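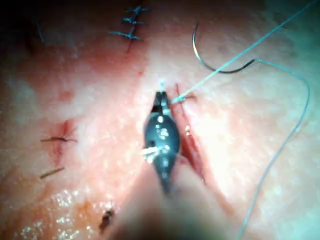
Kellbridge Local Web History Group - notes from the meeting of September 12, 2023

Typed up by me again, so blame me for the spelling. I've written these the way I remember them plus whatever was in my notebook, and if I got your point wrong, email me and I'll fix it before they go in the binder.

Who came

A good turnout, 11 of us counting the two who joined by video and could hear us only when Sándor Tóth leaned toward the laptop. Adelino Carrilho chaired. I took notes and ate most of the pretzels.

Notes from July

Approved with one change. I had written that the old Kellbridge town message board closed when its owner moved away, and Adelino pointed out that it kept running for a good while after that, just with no moderator. He's right, and I've corrected it. (If you ever posted there you'll remember what the last stretch was like. Lots of ads for sunglasses.)

The Skerkex archive

This took up more than half the evening. For anyone new, Skerkex was the little status-update site that a lot of people in town used before everybody drifted off to the big networks. You got 112 characters and one picture, and you could "knock" on somebody's page, which did nothing except tell them you had knocked. I loved it!

Sándor has now gone through the backup drive we were given and pulled out 1082 posts that can be read from start to finish. The rest are in some table that refers to another table we don't have. He thinks the missing one might be on a second drive, and he's going to write to the family who donated the first and ask them nicely to check the garage.

We talked for a long time about whether to put the readable posts online. I said yes right away, and then felt a bit foolish when the other side was explained to me. People wrote those posts for a few dozen friends, and some of them were teenagers. Adelino's view is that we should put up only posts from people who have said okay in writing, and show the rest to visitors at the open house on one computer with no internet connection. One of the video people asked about posts that quote someone else's post, and we went in circles on that. My own feeling is that a quote needs a yes from both people, but I didn't push it.

Decided: permission first, nothing goes online before that. Sándor will draft the permission letter and keep it to one page. The quoting question stays open.

The Prorketti timeline

Prorketti is what we're using to build the timeline page, and I spent two evenings with it this summer. I like it okay. It handles years well and it sulks if you give it only a season, so "sometime in the spring" has to become a real month or go in the notes field. I've entered everything from the first dial-up bulletin board in town through the start of Skerkex, and I got stuck there. We have two different launch stories. In one, the site opened with a post that just said "testing testing is this thing on". In the other, that was the second post, and the first was deleted by mistake the same night. Sándor says the numbering on the drive starts at 2, and I find that pretty exciting, though he warned me it could simply be how the software counted.

We agreed to put both stories on the timeline with a line saying where each came from.

Cunha interviews

The Cunha computer shop has offered us its back room for recording interviews, free, after closing. Adelino went over to look and says it's quiet except for a refrigerator, which they're willing to unplug. We want people who ran sites or moderated, and also people who only read and never posted, who I think get left out of these histories. I've got about half of a question list done. Send me your questions, please, even messy ones.

There was some back and forth over how long an interview should be. I said an hour. Adelino said his aunt can't say hello in an hour. We left it up to whoever is doing the interview.

Other business

The old banner graphics are still on my dining table and need a flat box. If you have one, bring it.

The video sound was bad again. Sándor will bring his own microphone next time.

Somebody left a green umbrella behind. I have it.

To do

Sándor - permission letter, note to the family about the second drive, microphone
Adelino - set up interview times with Cunha, talk to the former moderators he still knows
Me - question list, both launch stories into Prorketti, corrected July notes to the binder

We wrapped up a little late and stood around in the parking lot talking about away messages for longer than I'd like to admit.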